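Vaddale House Collection: Table Linens and Household Straps

Gallery

The Vaddale collection holds 1,976 items of ordinary household use, among them tablecloths, runners, belts and luggage straps. Selected items are presented on this page. Visitors may consult the full list at the reading desk on Friday. 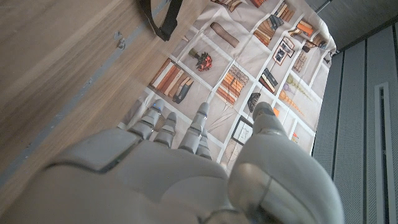
Printed tablecloths form the largest group in the textile section, with 197 entries. Most carry fruit, flowers or checks, and a smaller number imitate furniture or architecture. The bookshelf pattern belongs to the second type: white lines divide the cream cloth into square compartments, in which printed books in orange, brown and dark blue lean together near a vase of red flowers. Patterns of this kind are cataloged under "trompe l'oeil" and are stored rolled, with the printed side facing out.

The strap section was added after the Oyelaran gift, which brought 95 items to the collection. Straps are laid flat for inspection before they are assigned a shelf number. The length is taken along the outer edge, and any buckle or tab is recorded separately.

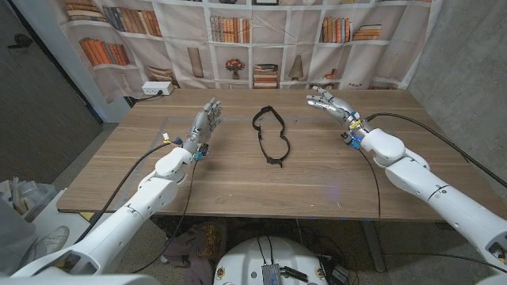
Closed loops are entered by their full circumference, and open straps by their length from end to end. Color is noted in plain terms, such as black, tan or brown. Items longer than 60 inches are kept in the wide drawers supplied by Plodura.

Requests to view items from either section should be addressed to the Eltalent Reading Room. Please give the section name and the item number. Reproduction of gallery pictures requires written permission.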